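How Does a Robot Learn to Open a Drawer?

By Katia Marchetti

Think back to when you were very small and wanted something out of a drawer. You probably tugged too hard, or pulled it crooked, or maybe pinched a finger (ouch!). Little by little your hands worked it out, and now you can open a drawer while thinking about lunch.

A robot has to learn too, and one way to teach it is with examples. An example is a record of one job being done from start to finish. A person guides the robot's arms through the job, and while the arms move, the computer saves two things over and over: what the cameras see and how every joint is bending. Do that once and you have one example. Do it 100 times, or 200, or even 1,000, and you have something like a great big scrapbook for the robot to study.

Quang Đinh spends a lot of his day guiding robot arms, and he told me the slow part is being patient with your own mistakes. "If I bump the drawer and then fix it, I often keep that one," he said. "The robot will bump things too, and it needs to know what to do next."

You might think the best plan would be to do the job exactly the same way each time. But then the robot would only know that one way! So between tries, people change small things. They may turn an object around, slide it closer, or choose a different drawer. It is a bit like practicing catch with a friend who throws high, then low, then a little to the left.

Drawers and a bit of yellow, with two black arms in the first picture only:
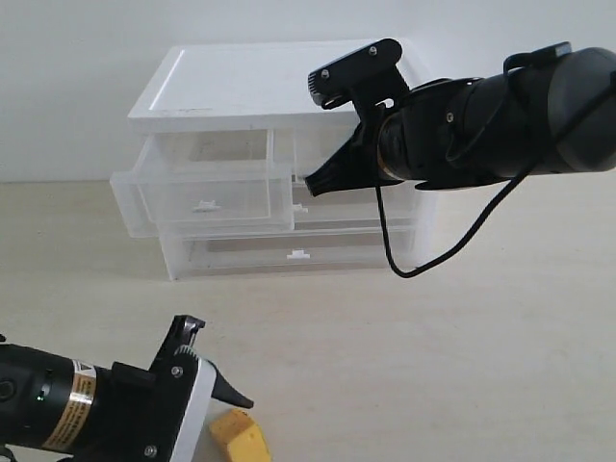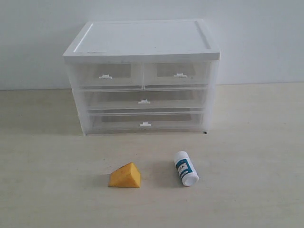

When there are enough examples, the computer goes through them all, looking for patterns. This is called training, and it can take a good long while, so people usually go and do something else (Quang likes to have a sandwich). Afterward the robot gets to try the job with no one guiding it. If it keeps getting stuck in the same spot, then it's back to the table to collect more examples of just that part.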